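Call for Participants: Household Power Outage Study
Posted 12 July 2009 by Florencia Villalba

Prordale is looking for households to take part in a study of how people get by when the power goes out. We want to hear from people in the Okevside service area who lose electricity more often than they would like, and from people who almost never do.
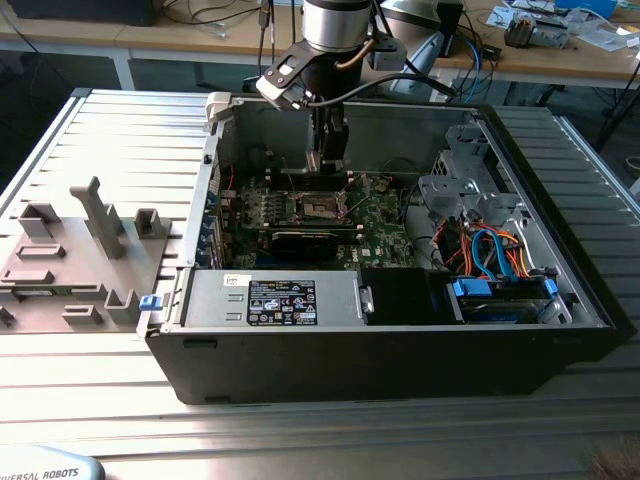
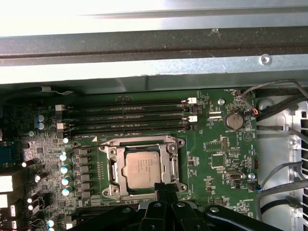
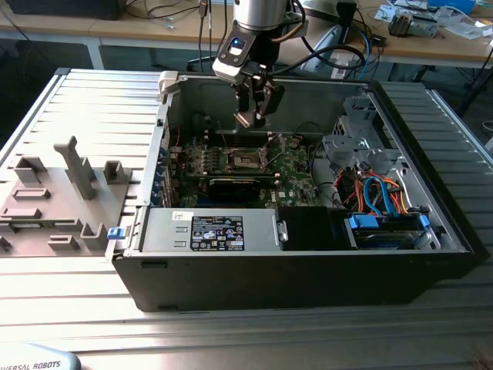
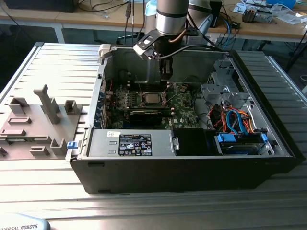
Desktop computer with the side panel off, motherboard showing.

What the study is for

Okevside has nearly 3000 homes on overhead lines, most of them at the end of long rural feeders. The utility keeps good records of when a line goes down and when it comes back. It has very little on what happens in the house in between: when the freezer gets emptied, whether the well pump matters more than the lights, how long a cell phone lasts, who goes to stay with a relative and after how many hours. Prordale has been asked to fill in that part. The results will go into the plan for which feeders get tree trimming and new switches first.

The study is paid for by the Sesari fund. Okevside will see the combined results but will not see your name, address or individual answers. Taking part has no effect on your bill or on the order in which your line is repaired.

Who can take part

You need to be 18 or older and live full time at an address served by Okevside. Renters are welcome. One person signs up per household, and that person fills in the log, though anyone in the house can help with it. We especially need homes with a private well, homes with electric heat, and homes where somebody uses powered medical equipment. You do not need a generator. If you have one, tell us, and include the fuel type if you know it.

We cannot accept employees of Okevside or members of their immediate family. Seasonal cabins are not part of this round.

What you will do

- Attend one opening meeting at the Uçar building, or do it by phone. Allow 2 hours in person, less by phone.
- Plug in a small outage recorder and leave it alone. It goes in any wall outlet that is not controlled by a switch.
- Keep a paper log for 22 weeks. In a week with no outage you check one box. In a week with an outage you fill in a page for each one -- start, end, what stopped working, what you did about it, anything you bought or threw away.
- Do a closing interview, which takes under an hour.

Mail the logs back once a month in the envelopes we give you. We do not need photographs or receipts. Please don't switch anything off on our account or put off using your generator. We want the ordinary way you handle it.

Payment

Each household gets $5 for every weekly log returned, including the weeks when nothing happened, and a further payment of $22 after the closing interview. Checks go out at the end of the month. If you drop out partway you keep what you have been paid, and we ask that you send back the recorder.

Households with medical equipment

The recorder does not call anyone and is not an alarm. If someone in your home depends on powered equipment, stay on the utility's priority list and keep whatever backup arrangement you have now. We will ask about that arrangement at the opening meeting.

How to apply

Pick up a form at the front desk of the Uçar building or ask for one by mail. Write your nearest crossroads on it as well as your street address -- we are trying to spread households across all the feeders, and the mailing address doesn't always tell us which line you are on. Forms received in June from the first notice are still good and do not need to be sent again.

Questions about the study go to Florencia Villalba, field coordinator, at the same desk. Reports of a downed line go to Okevside and not to us.

Comments

ridgeroad_tom
We are on a well and were out twice last winter, the long one was two days. Does it matter that we are moving next spring? Should be here the whole 22 weeks.

F. Villalba
That's fine as long as you are at the address through the closing interview. Put the move on the form.

Carol P.
My mother has an oxygen machine and lives in the apartment over our garage. Separate meter. Is that one household or two?

F. Villalba
Separate meter counts as two. She can sign up on her own and you can fill in the log for her.

gus44
Sent my form in June and haven't heard anything.

Dale in the hollow
Would have liked to see the cabins included. Ours is on the same line as the year round places and goes out every time they do.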